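Tuning the approach step so your simulated arm stops knocking things over

If you've been following along since the first part, you now have a kitchen world that loads, an arm that moves when you tell it to, and probably a growing list of small objects you've sent rolling into the sink. Don't feel bad! Mine spent most of May doing exactly that, and Gemechu Nigatu, who shares my desk and hears me sigh, can vouch for it. In this part we'll fix the approach, meaning the last little stretch of travel before the fingers close.

I'm using the Retach planner with the Millska kitchen pack, but nearly everything carries over to other planners as long as they let you set a pre-grasp pose.

Start by opening your task file and finding the block called approach. If you copied the starter project, it has a single line in it, the target pose, and the planner is free to get there any way it likes. That freedom is the trouble. It will happily sweep in sideways at counter height if that makes for a shorter path, and small food items sitting close together don't stand a chance.

Add a second pose above the target and call it hover. Set it 50 millimeters above the top of the object (the top, please, and not the center, which cost me an entire afternoon). Then tell the planner to reach hover first and come straight down from there, using the linear mode for the descent and whatever mode you like for everything before it. 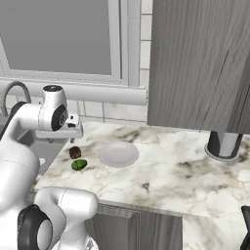
Do I need a separate hover pose for every object on the counter?

One rule is enough. Write the hover pose as an offset from the object's own frame and the planner will work it out fresh for each thing you ask it to pick up, including things you add later on.

Next comes the neighbor check. When two objects are close together, the open fingers can come down on the one you didn't want. In the approach block, turn on neighbor clearance and give it 8 millimeters to begin with. The planner will then try different wrist rotations until it finds one where both fingers have room on the way down. If it runs out of rotations it reports no valid approach, and I'd much rather read that message than watch it plow ahead.

Now slow the descent. I run the linear part at a fifth of normal speed while testing, then bring it up bit by bit once I trust it. Trevor Kowalchuk wrote to me after the last part to say he leaves his slow for good, and I can see the appeal.

Save the file, reset the world, and run the pick 3 times from different starting joint positions. Keep the path display switched on as you do. You want to see a loose, wandering line up to the hover pose and a nice straight one below it. If the straight part has a kink, the arm is probably near a joint limit, so try moving the hover pose a touch closer to the base or choosing another elbow configuration.

Once that looks right, copy the same offset into the retreat block so the arm lifts straight up before it heads off toward the place pose. We'll get to placing in the next part, along with a small script from Jolanta Marciniak that logs every failed plan with its seed, so you can replay the bad ones over a cup of coffee.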